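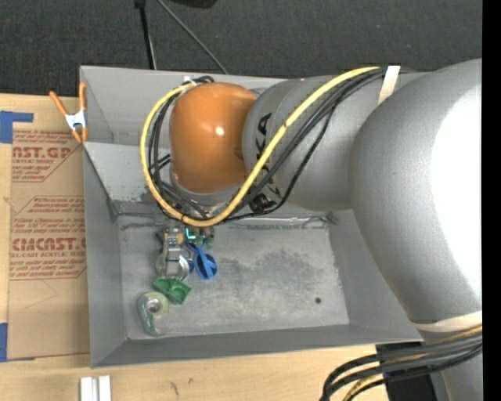

July, 10.40 pm

Slept badly and was up before six. Did the meter reading while the kettle boiled and wrote it on the back of the envelope from Rezaei, where I will probably lose it. We used 124 units last month, which is fine for the time of year.

Walked down to the allotment before it got warm. The beans have climbed over the top of the canes and are waving about with nothing to hold on to. I pinched them out and picked enough for tonight and tomorrow. The courgettes want picking every day now and I haven't been going every day. Left three big ones on the wall by the gate – gone by the time I locked up.

The water butt is nearly empty. Looked at a new one in Rollon on the way home, £57 without the stand, and the stand is extra. Didn't buy it. Bought slug pellets, a ball of string and a loaf.

After lunch I made a start on the box room. Filled two bags for the tip and kept more than I should have. Found the old walking map with the Brultine path marked in biro, the one that was closed after the landslip. I'd like to do it again in September if my knee allows.

Tea was beans, new potatoes and the last of the ham. Rang about the boiler service at five to and was told they had shut.

Read 100 pages of the library book, mostly in the garden until the midges came out. It's due back and I've renewed it once already. Still 22 degrees upstairs. Window open, fan on low.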